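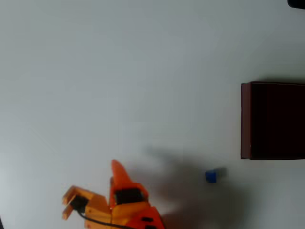

Orange gripper with black servo motors against a pale gray surface.

Mendlow has confirmed that its Ternance 2 convertible laptop will go on sale in May. The new model replaces last year's Ternance and keeps the 360-degree hinge, while the battery has been enlarged to 60 watt-hours.
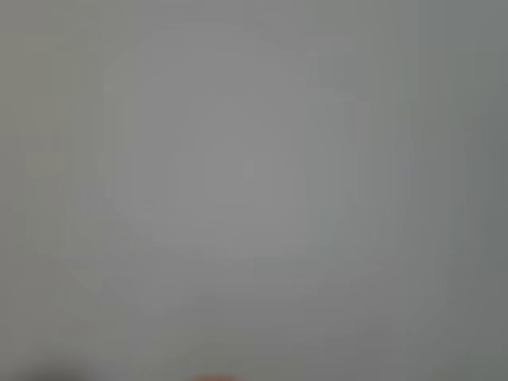
The company also said that repair service for the earlier model will continue through its Jalis centers. "Owners will see no change in their coverage," said Ludger Stöcker, head of product support. The base version will cost $1447 — a stylus is included — and orders will be accepted online and by phone.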